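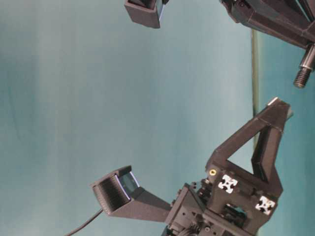
*Fig. 6. Pale aqua to darker blue-green, with matte charcoal parts in front.*

## 4. Setting up color on the Parnby display

Revised May 2023 by Bríd Mac Giolla. Replaces the loose sheet that shipped with older units.

The box says the Parnby is "factory perfect." Treat that as advertising. The panel is decent once adjusted, but the preset it wakes up in is too bright and too blue for any work where color matters. You will need the Skandix sensor, the Hellari software, and an evening when you are not in a hurry.

### 4.1 Before you start

1. Let the display run for at least 30 minutes. The quick-start card says five. We don't believe it.
2. Turn off the sleep timer and screen saver.
3. Close the blinds and switch off any lamp that shines on the glass.
4. Open the display menu and turn off **Auto Contrast**, **Eye Relief** and **Vivid Boost**. The last one comes back on after some firmware updates, so check it each time.
5. Wipe the screen with a dry cloth.

> **Note:** The 3000:1 contrast ratio on the carton was measured by the people selling it. Don't worry if Hellari reports something lower.

### 4.2 Running the calibration

1. Plug the sensor straight into the computer. Hubs, including the one built into the display stand, cause dropped readings.
2. Start Hellari and choose **New Profile > Advanced**. "Easy" skips the gray steps and then congratulates you anyway.
3. Set the white point to 6500 K, gamma to 2.2 and brightness to 120.
4. Hang the sensor over the on-screen outline and tilt the panel back a little until the sensor lies flat.
5. Adjust the red, green and blue sliders until all three bars sit close to the center line. They will never hold perfectly still. Stop when they only twitch.
6. Click **Measure**. The advanced run reads 329 patches. Leave the mouse alone until it is done.
7. Save the profile with the month in its name and close Hellari before unplugging the sensor.

> **Caution:** Do not press the sensor against the panel or tape it in place. Pressure marks are not covered by the warranty, whatever the Skandix leaflet implies.

### 4.3 Checking the result

Hellari ends with a score and a green check mark. The score comes from the same sensor that made the profile, so it proves very little. Use your eyes as well.

1. Open a plain gray ramp at full screen. Look for pink or green patches in the darker half.
2. Open a picture with slow changes of tone – open sky, a painted wall, studio paper – and look for hard steps.
3. Compare a skin tone with a print you trust.

If the ramp shows a tint, repeat 4.2 from step 5. If it still does, try another cable before you blame the panel.

**Error 268** means the software lost contact with the sensor. The help page suggests reinstalling everything. Bujar Živković, who handles our support mail, suggests unplugging it and plugging it back in, and his way has the better record.

### 4.4 How often to repeat

Hellari will nag you every week. Once every two months is plenty for most people – more often only if you sell prints. You can turn the reminder off under **Preferences > Alerts**.

For the older Nwachukwu sensor, follow section 5. Its readings can't be mixed with these.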